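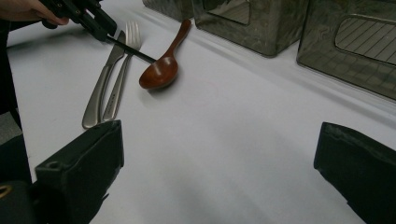 A knife, a fork and a wooden spoon on the table, with metallic containers behind them.

Cutlery sorting draws visitors to Carik open day

November 9, 2024

8 comments

Carik opened its manipulation lab to the public on Saturday for a demonstration of hand-held gripper tools used to teach robots how to handle household objects. The program ran in two sessions, with the cutlery-sorting task given most of the time in each.

The task is simple to state. Knives, forks and spoons are picked up one at a time from a white work surface and placed in the correct container. An operator performs the work with a hand-held gripper, and a camera on the tool records each movement from close to the fingers. The recordings are then used to train a control program for a robot arm fitted with fingers of the same shape.

Tharindu Seneviratne, who leads the project, told the morning session that the choice of cutlery was deliberate. Flat metal handles sit close to the table and leave little clearance for a gripper finger. Polished steel also reflects its surroundings, so the same fork can look quite different to a camera after being moved a short distance.

"A fork lying next to a knife is a harder problem than a fork by itself," Seneviratne said. "The operator has to decide which one to take first and which side to approach from. We want that decision in the recording."

The wooden spoon was included for contrast. Its lacquered finish is smoother than it looks, he said, and a grip that holds a steel handle securely can let a rounded wooden one rotate. Operators are asked to close on the handle and to avoid the bowl, although recordings in which the bowl is touched are kept and labelled.

The lab has 2000 recorded runs of the task to date. Of these, 700 were made since September, when the group changed to its current finger design. The earlier recordings have not been discarded, but they are weighted lower in training. Seneviratne said the old fingers were shorter and encouraged a steeper approach, which the present arm does not reproduce well near the far side of the table.

The software used to align the camera recordings with the position of the tool is called Pratulach. It was written in the lab and will be released with its documentation once testing is finished. No release date was given. A second package, Plunach, checks each run for dropped frames and lost tracking before it is added to the training set. Runs that fail the check are repeated on the same day where possible, with the utensils returned to their starting positions.

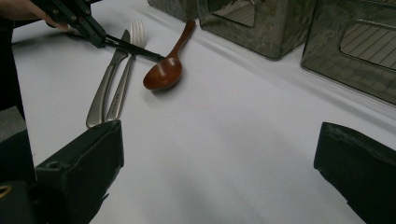 Long, narrow jaws held over the cutlery during the table demonstration.

Several questions in the afternoon concerned the use of people to produce the training data. One visitor asked why the motions could not be generated entirely in simulation. Seneviratne replied that the group does use simulation to test arm reach and to rule out collisions, but that contact between a thin handle and a flat surface is modelled poorly. Small errors in friction produce grasps that succeed on the screen and fail on the bench.

Another visitor asked whether operators needed special training. New operators at Carik complete seven practice runs before their recordings are accepted. Most of the correction at that stage concerns speed. People tend to move quickly between objects and then slow down sharply at the grasp, and the control program copies both habits. The lab asks for an even pace throughout, with a short pause after the fingers close.

Lighting was also raised. The lab uses diffuse overhead light during recording and changes its level between batches. Work under direct sunlight is planned but has not started. Seneviratne said glare on steel remained the most common cause of a missed grasp in testing, followed by handles that lie too close together for a finger to pass between them.

Part of the equipment budget comes from Mondal, a commercial kitchen supplier with an interest in automated dish return. The company has asked for results on mixed loads, in which utensils arrive overlapping and in no fixed order. Carik has not yet attempted overlapping utensils. The present work is limited to pieces that lie separately or side by side on the table.

Seneviratne declined to give a success rate for the robot arm, saying the figures were still being checked and that results from a single table layout would not be meaningful. The group intends to publish results across eight layouts, including two in which the containers are moved between the recording and the test.

Visitors were able to examine a spare set of gripper fingers and to read printed summaries of the recording procedure at the side of the room. Copies of the summaries are available from the Carik front desk during regular office hours. Groups wishing to arrange a separate visit should contact the lab in writing and state the number of people attending, along with any accessibility requirements.

The next stage of the project will add bowls and cups to the sorting task. Recording for that stage will begin when a wider set of fingers has been tested.

7 shares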